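Progress report to the Flimel small recordings fund
Project: Cunia, second album (home recording and mixing)
Period covered: through the end of March

Hi everybody at Flimel,

I owed you this a little while ago and I'm sorry it's late, but I wanted to have the drums sorted before I wrote, and the drums took their sweet time. They're sorted now! So is a lot of other stuff, and a couple of things aren't, and I'll get to those too.

The short version for whoever has to type it into the spreadsheet: eight songs on the album, same as in the application. Five are recorded and mixed. Two are recorded and waiting on a mix. One is still a voice memo with a working title I'm not going to put in an official document. Money left: $422, and I know what it's for.

Now the long version.

Drums and bass

We did the drums at Cisneros, like we said we would, in the back room with the low ceiling. I'd only ever played there as the opening act, so I had no idea how that room would sound with the PA off, and the answer is dark and kind of boxy in a way I love. The first record had those big splashy cymbals all over it (we thought that was what a grown-up album sounded like) and for this one I wanted everything shorter and closer. Tea towels on the toms. A wallet on the snare for the slow ones. Our drummer complained for the whole first afternoon and then heard a playback and stopped.

The bass went down in the same sessions, live with the drums, bleed and all. There's one spot in the fourth song where you can hear the bass through the snare mic louder than through its own mic. We tried fixing it and the fixed version was duller, so it stays in.

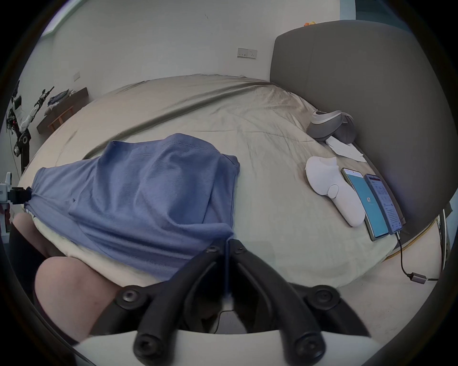

Vocals were the part of the budget I sweated over most, and the part where I ended up spending the least. The plan was to rent a booth, and I did price a few, and then I sang a guide track at home just to have something to edit against and liked it better than anything I'd done in a real studio. It's a soft room. There's that tall gray upholstered headboard, padded almost all the way up and bending around the side, and I pointed the mic so I was singing straight at it, with the little orange-and-yellow thing on top of it to aim my eyes at. Good for the low songs, a bit too dead for the loud one, so I did the loud one again in the hallway with the bathroom door open. I've kept both takes lined up and in the mix they cross over at the second chorus. I'm very proud of that crossover and I doubt anyone will ever notice it.

Backing vocals are all done as well. We stacked them up the old way, everybody around one mic, moving our feet when somebody was too loud.

Guitars and the Rondov

You may remember that the application had a line in it for repairing the Rondov organ, and that one of your panel wrote a question mark next to it. Fair enough! For anybody new: the Rondov is the combo organ we bought with the money from the first record, it weighs as much as a fridge, and when we applied it had a whole octave that only worked if you leaned on the case. It's fixed. The repair came in under the quote, the buzz is gone, and the vibrato tab, which I'd honestly assumed was decoration, does something now. It's a slow, seasick sort of wobble and it has ended up on nearly every song, including one where it plays the line I'd written for guitar.

That changed the guitars a lot. I had written these parts thinking of them as the main thing, and with the organ in the middle of everything they just got in the way, so I stripped them back. Most songs have one guitar now, and the third song has none until the last verse. If you've been to a Cunia show you'll know that's a big shift for us. I was nervous about it. Then we tried the new version of the opener at a show and people were dancing to the organ part before the singing even came in, so I've calmed down.

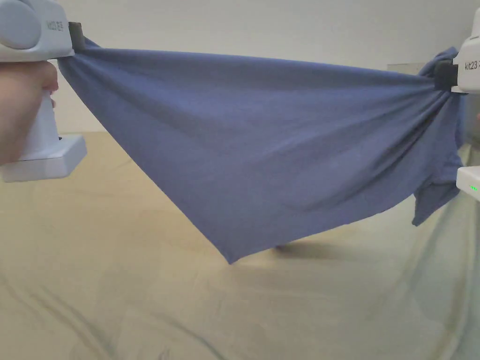 Flimel wrote back after the last rough mixes that the first half felt like one band and the second half like another, and could we think about the running order before we mixed any more. I grumbled, and I slept on it, and I agree. The old order put all the fast ones up front, which was me being scared people would turn it off. The new order opens with a slow one and puts the loud one third. It plays much better as a side A and a side B, even for people who'll only ever hear it on their phones. I've put the new order in the shared folder along with the old one, so you can compare them if you feel like it.

It also means the end of side A is now a fade, our first one ever. I used to have strong opinions about fades. I've dropped them.

Mixing

Mixing's been slower than I wrote in the timeline, and that's on me. I'd planned to mix as we went, a song as soon as it was recorded, and it was a bad idea: by the time I got to the third one I'd changed my mind about how loud the organ should be and had to go back and open up the first again. From then on I left everything alone till the recording was nearly done, and it's moved a lot quicker. I work on it in the evenings at low volume, then play it in the car the next morning and write down what bugs me. Mostly what bugs me is my own consonants. 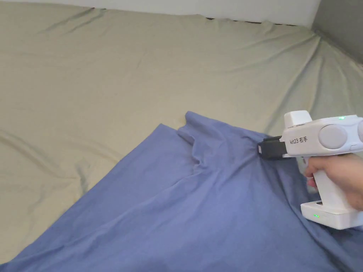
Blue cloth spread over the fitted sheet.

The two songs waiting on a mix are the long one and the duet. The long one needs an edit before anything else. It has an instrumental stretch in the middle that was a blast to play and goes on for what feels like a week. The duet is nearly there, but the two voices were recorded on different mics and one of them sounds as if it's singing through a scarf. I have a plan involving a very cheap reverb.

The one that isn't recorded

I keep going back and forth on this. It was the first thing I wrote for the album and the reason I applied to the fund in the first place, and every time we play it together it comes out sounding like a song from our last record. Same tempo, same kind of chorus, that same stop before the final line. We've tried it with the towels on the toms and with the Rondov, and it still wants to be an old song. My current thinking is to record it with only organ and voice, in one go, and see if it'll sit at the end of side B. If it won't, I've got a spare that's shorter and dumber and a lot of fun, and I'd like your okay to swap it in. The total would stay at eight either way, so I don't think it changes anything in the agreement, but I'd rather ask now.

Money

Receipts are in the folder, named by what they're for. The booth rental line wasn't used. Part of it went to an extra day at Cisneros when we ran over on drums, which I emailed you about at the time, and part to strings and a mic cable after the old one died on us in the middle of a take. The $422 that's left is all set aside for mastering. I've had a quote and it fits, as long as I don't ask for a separate vinyl master, and we aren't pressing vinyl on this grant anyway.

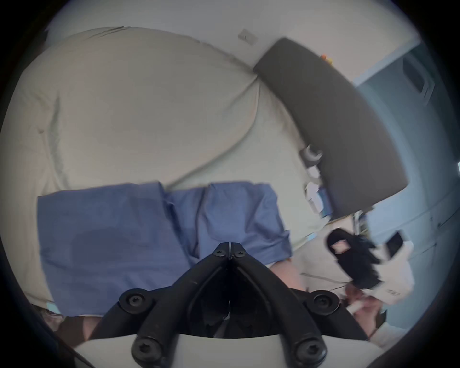 Crumpled blue cloth, with the black gripper in front.

What's next

Record the last song, or the spare. Edit the long one. Mix those and the duet, then listen to everything in a row with the lights off and change nothing for at least a week. After that it goes to mastering. I'd also like to send you the whole album in the new order before it goes off, if somebody there has the ears and the time for it, as your notes on the roughs were a real help (grumbling aside).

One small question at the end: does the Flimel logo still need to be on the back cover, or is a line in the credits enough for a digital release? The artwork's half done and I can fit either, but the logo looks better on a light background and ours is currently very dark green.

Thanks, as ever, and more soon.

Cunia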